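Filed under: Get Involved > Paid Calls > Home & Hallway

Wanted: people who take their shoes off at the door

Does your front hall fill up with sneakers? Do you have a system for shoes that half works, or one that everybody in the house ignores except you? If so, we would dearly love to hear from you. Girside is a small studio that thinks about entryways and the everyday business of coming in and going out again, and we're looking for 22 people to spend an afternoon with us putting shoes away, taking them out, and telling us what they think while they do it.

This round is all about the open metal shoe rack - the kind with rods for shelves that a lot of us have owned at one time or another, often in a first apartment, and often carried along to the second and third. We're fond of these racks. They're light, they let the air through, and you can see what you own. They also have their little ways. A narrow heel finds the gap between two rods, a heavy boot wants to tip, and the low shelf asks more of your knees than you might like at the end of a long day. We want to know how all of this goes for you, in your own words and at your own speed. 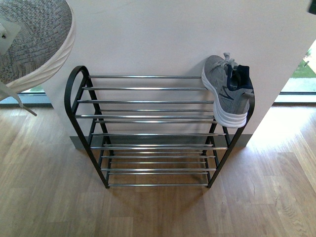 Do I need to bring my own shoes?
Please do, if you can manage it - a bag with up to 10 pairs is ideal, and the more mixed the better, so put in the running shoes, the good shoes, the rain boots and whatever your kids have outgrown but won't part with.

What the afternoon looks like

You'll come to our room on Feretti Street, which has a wood floor and is set up much like the entry of an ordinary home. We start with coffee and a chat about your own hallway (photos on your phone are very welcome, and please don't tidy up first!). After that you'll load a rack the way you would at home, and then we'll ask you to do it again with a few changes: with one hand, say, or with a coat over your arm, or in a hurry because somebody is waiting in the car. There's a stretch in the middle where you untie, loosen and re-lace some sneakers, and a short talk at the end over something to eat.

The whole visit takes four hours, with breaks. We run groups of six, sometimes fewer, so it never gets crowded and everyone has a turn to speak.
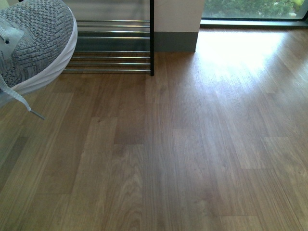
We're especially keen to hear about laces. Some people tuck them inside the shoe before it goes on the shelf, some tie them loosely, and a good many let them hang down through the rods, where they catch on whatever is underneath. Liên Đinh, who leads the sessions, has been collecting lace habits since November and will want to hear yours in some detail, so come prepared to talk.

Who we're hoping to meet

Anyone over 18 who lives with shoes by a door. You don't need to be neat. We would be glad to have people from big families, people with roommates, people who live alone, and people who find bending or gripping hard. If you'd rather sit for some or all of the tasks, tell us when you write and we'll set the room up that way. Shoes are off indoors for most of the afternoon, so wear socks you feel comfortable in.

You'll be paid for your time at the end of the visit, and we cover bus fare or parking. You may also choose a rack to take home from the Skelletti or Falcão lines, packed flat, with the screws in a bag.

How to sign up

Write to Abundio Bañuelos at the Girside front desk by 9 April 2022. Tell us who lives in your home, where the shoes go now, and which afternoons suit you best. A few lines will do, though we enjoy the long letters too. Abundio answers everyone, including those we can't fit in this time, and he'll ask whether you'd like to be kept on the list for the boot round later in the year.

Contact Girside | Paid calls | Privacy | © 2022 Girside. All rights reserved. | Back to top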